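Sellon open house, Kustska

I went because the flyer promised "a calmer workbench" and I wanted to see how anyone planned to sell me one. The Sellon building is at the far end of the bus line, and I got there at 10 in the morning with wet shoes. Coffee was free. The parking, I heard from people who had driven, was not.

Timothée Huet took our group around. He is good at this and he knows it. We began in the finishing room, where the metal trays of the Allura line are checked and fitted with their black mats. The tour copy says 600 trays leave the building on a good day. I asked about a bad day and got a smile.

The mats interested me more than the colors did. Huet dropped a handful of small screws into a tray with a mat and then into a bare one, and the difference in noise was real. In the bare tray they skated into the corners. I'll give them that one. Whether it is worth 23 dollars a tray is another matter – my screws have lived in a baking pan for years, and a piece of old bike tube cut to fit would do much the same job.

Then came the color talk. The idea is that you give each tray a meaning and stick to it: purple for parts still to be dealt with, red for parts you are finished with, or whatever suits you. Fine, but my household has never kept to a system like that past the first week. A woman behind me asked what happens when two people share the bench and disagree about what red means. Huet said they should talk to each other. He also mentioned a trial at a workshop called Kan, where people apparently lost fewer parts once they had the trays. He had no numbers with him.

The last stop was a white table by a plain gray wall, with the trays out and some red blocks to put in them. It's a kind setting for bright metal. My own bench is brown and covered in glue, and I doubt the purple would look like much on it. 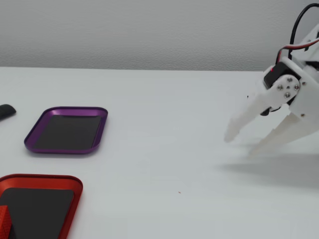

Purple and red Allura trays, both with the mats in. 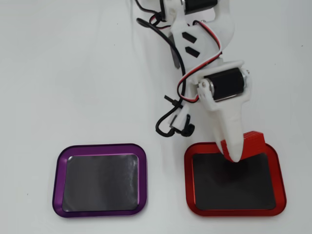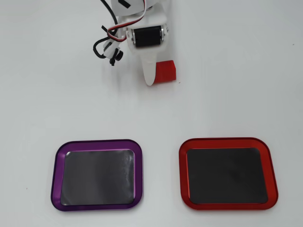
The small red cube, with the two trays in front.
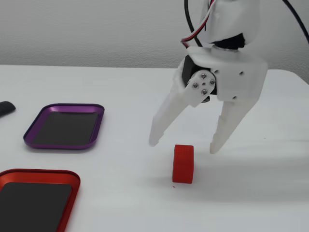
The shop is on the way out, as it always is. The trays come singly or in sets of 4, and the set is 114 dollars, so anyone who can multiply will buy them one at a time. I pointed this out at the register. The cashier said the set comes in a nicer box.

I bought one in red. It is on the shelf by my back door at the moment, holding keys and a bus ticket, and the screws are still in the baking pan. They run the open house again in July, when the finishing room must be very warm.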